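Chiamaka Nnaji

Buying a winter coat for a kid who is between sizes. Long thread. We went through this last year and got it wrong, so I took notes this time.

Oluwaseun is in the top end of a size 6 and nowhere near filling a size 8. Most brands we looked at don't make a 7. Some do, but only in school uniform stuff.

Last year I bought big on purpose. Sleeves rolled twice, hem at his knees. He hated it, wore a hoodie instead, and by April the coat looked brand new. It still didn't fit him in the shoulders.

First thing I did this year was measure him in a sweater. Not a T-shirt. Chest, back of neck to wrist with the elbow bent, and neck down to where he wants the coat to stop. Write it on your phone.

The arm measurement is the one that matters for us. His chest has barely changed since spring. His arms have.

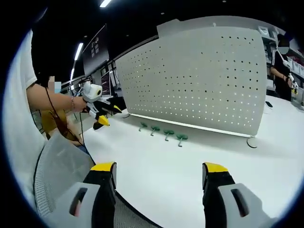

White pegboard panel on the table.

We tried coats on at Adeleke in Datley. They open early on Saturdays and it's quiet until lunch. The kids' coats are upstairs at the back, behind the shoes.

Things I had him do in every coat: reach up, touch toes, sit down on the floor, zip it himself. If he can't do the zipper himself it's a no from me. His teacher has a whole class to get out to recess.

Two coats failed on the zipper alone. One had a flap of lining that caught every time. The other had a pull so small I had trouble with it too.

Hoods: get one that snaps off. He had one stitched on two winters ago and it snagged on everything at the playground.

About the waterproof numbers on the tags. One coat said 2,000 and another said 3,000, and the second cost a good bit more. He walks five minutes to school. I didn't pay extra for that. If your kid waits at a bus stop you may feel differently.

I did care about the cuffs. Plain open cuffs let snow up his arms. Knit inner cuffs get soggy but they keep the snow out, and I can throw the coat in the dryer on low if the label allows it. Check the label.

Color: he wanted green. They had green in the 8 and not in the 6. This is how I ended up with the big coat last year. I said no and we had a short disagreement near the escalator.

What we bought: the Brolero padded one in a size 6 long. I did not know they made a long until the woman at the register told me. Same body, more sleeve. Navy with an orange lining. He's fine with it.
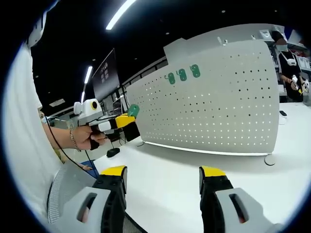 Last edited Wednesday, September 20, 2023

Adding a few answers since people have been asking.

Musa Babalola asked about buying used. Yes, I'd do it. Look at the zipper teeth, the inside of the collar and the pocket seams. Padding that has gone lumpy in the wash doesn't come back, in my experience.

Hauwa Ugwu asked if the long version is longer in the body too. On ours, a tiny bit. It covers his backside when he sits, and it didn't on the regular 6.

For snow pants I still size up. Suspenders fix most of it, and you can turn the hem under and put in a few big stitches. Take them out in January if you need to.

Same does not go for boots. He tripped all over the place in boots a size too big. We do a half size up with thick socks and leave it there.

Mittens: buy two identical pairs. When one goes missing you have a spare that matches. Ours have loops now, so they hang up by the door to dry.

Labels: I put his last name inside the collar and in one pocket. Iron-on ones peeled off his last padded coat, so I sewed these. It took one episode of a show.

Last year's coat went to Chelsea Dobson's son, who is taller than mine and younger, and it fits him right now. He picked it over his own.

Store credit note for anyone local: Adeleke took back an unworn coat from us with tags and a receipt, no trouble. I didn't ask about sale items. Call first if yours was on sale.

Someone mentioned the outlet at Drelotholm. I haven't been this season. Last time the kids' rack was mostly toddler sizes and one row of rain jackets. If you go, tell me what they have in 10 and up, my niece needs one.

I'll do base layers next. I have four brands in the wash pile and he has opinions on the seams.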